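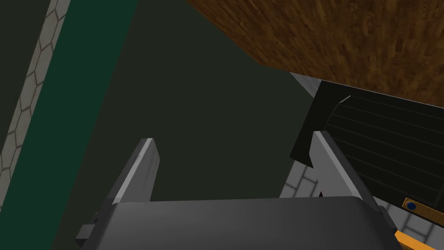
The rulebook at Gutance lives in a three-ring binder with a coffee ring on the cover, and the first thing Mekdes Assefa did when I showed up was hand it to me and tell me to find the dumbest rule in it. I love an assignment like that. I sat down on an upturned crate next to her desk and started flipping.

It has 94 rules. They cover how a robot arm should behave when it's learning to work in a kitchen, first in simulation and then in a real one with real dishes and real people wandering through looking for a snack. Some are one line long. Some go on for a page and have clearly been argued over (there's one about drawers with three different colors of ink on it). I picked number 13: "The gripper starts open. Every time. Even if you think it doesn't matter."

"Oh, that's a good one," Mekdes said. "That one cost us most of a February."

I should say up front that I went in a skeptic. I've been writing about machines for a long while, and when somebody says "best practices" my eyes go a little glassy. I picture a slide deck. But I'd been hearing about this binder from people at other shops, people who don't usually agree on anything, and a couple of them admitted they had photocopied pages pinned up over their own desks. So I drove out to see it.

Back to the gripper. The team had been running practice sessions in a simulated kitchen, saving them, and using the saved runs to teach the arm. Some of the people recording sessions began with the fingers open. Some began with them closed, because closed looked tidier on the screen. Then the trained arm started doing this odd thing where it would reach a cabinet handle, pause, pinch at the air next to it, and sort of think about its life. They changed the lighting. They changed the handles. They blamed a software update, and then they blamed each other. In the end it was Mekdes who sat down with a bag of pretzels and watched the first second of every run, one after another, all 1799 of them.

"I saw the split by lunch," she told me. "Then I had to watch the rest to be sure, and that was the bad part."

So: the gripper starts open. Fingers apart, a clear gap between them, with the wrist camera looking straight out past the tips at whatever is coming next. I got to try it myself and I can report that it feels completely natural after a minute or two, like holding your hand out before you catch a ball. I also knocked a virtual pot off a virtual stove, which I'm told everyone does.

The chapter I ended up liking best is the one about mess. You'd think a practice kitchen should be simple, plain walls and plain floor, so the machine can concentrate. The binder says the opposite, and it's pretty bossy about it. Mix your floors. Put one kind of tile up against another. Use wood with loud grain. Let there be stripes of color that mean nothing at all, and dark surfaces with no texture that give the camera very little to hang on to. Tilt the view. A wrist camera hardly ever sees a kitchen the way you or I do, standing up straight in the doorway. It sees countertops at steep angles and bits of appliance sliding past, and it sees its own fingers, always its own fingers.

There's a rule for that last part too. Rule 50 says you don't hide the hand. A lot of groups like to mask out the gripper so the pictures are cleaner, and Mekdes gets visibly itchy talking about it. Her feeling is that the fingers are how the machine judges where it is. If you can see the tips, you can see how far they are from the thing you want. Cover them up and you're asking it to thread a needle with oven mitts on!

Not everybody buys all this. I called Ivana Montecinos, who runs testing over at Osatia and has been sparring with Mekdes on the subject for years, in a friendly way. (They trade cookie recipes. I asked for one and was turned down.) Ivana thinks the binder is about a third too long, and she thinks simulated kitchens get too much credit in general.

"I can make any arm look like a genius in a fake kitchen," she said. "Nothing's sticky in there. Show me it working on a counter where somebody spilled juice."

Her own set of rules fits on two sides of one sheet, and most of it is about people. Who can be in the room. How close they can stand, and who has a hand on the stop button (a person who is doing nothing else, not texting, not eating). What you say out loud before the arm moves. At Osatia you say "moving," and you wait to hear it back from everyone present. I thought that sounded fussy until I stood there and did it. Then the arm swung over the counter at a pretty good clip and I was very glad we'd all had our little chat first.

Here's where the two of them do agree, and it surprised me a bit. Both want every session written up the same way, with the failures kept in. Mekdes has a whole section on this. You log the run where the arm missed. You log the run where you sneezed and jogged the controls. You don't get to throw one out without a second person signing off, and you have to write down why in a full sentence. "Bad run" isn't a sentence. She sent one back to me, actually wrote "why?" next to it in green pen, and I had to go and explain that I'd been trying to open a cabinet from the hinge side.

The binder has started to travel. A small outfit called Reddy builds kitchen arms for care homes, and they've picked up the logging rules whole and left out most of the rest. Clisteo, which makes the simulation software used at Gutance, has added a warning that pops up if you hit record with the fingers closed. Mekdes didn't ask for it. She found it by accident one evening and says she laughed out loud in an empty office, and then turned it off, because she'd rather people remember.

I asked both women what's missing. Ivana wants something about handing over. Her complaint is that all these rules cover the people building the machines and hardly any cover the person who'll have one at home, who hasn't read any binder and is just trying to get the plates put away. What does that person need to know on day one? She has four lines drafted and hates two of them.

Mekdes wants a rule about cabinets that only open partway because there's a trash can in front of them. It's on a sticky note inside the back cover for now. She's had it there long enough that the glue has quit, and it fell out on my shoe while I was packing up, so I stuck it back in with some tape from her desk.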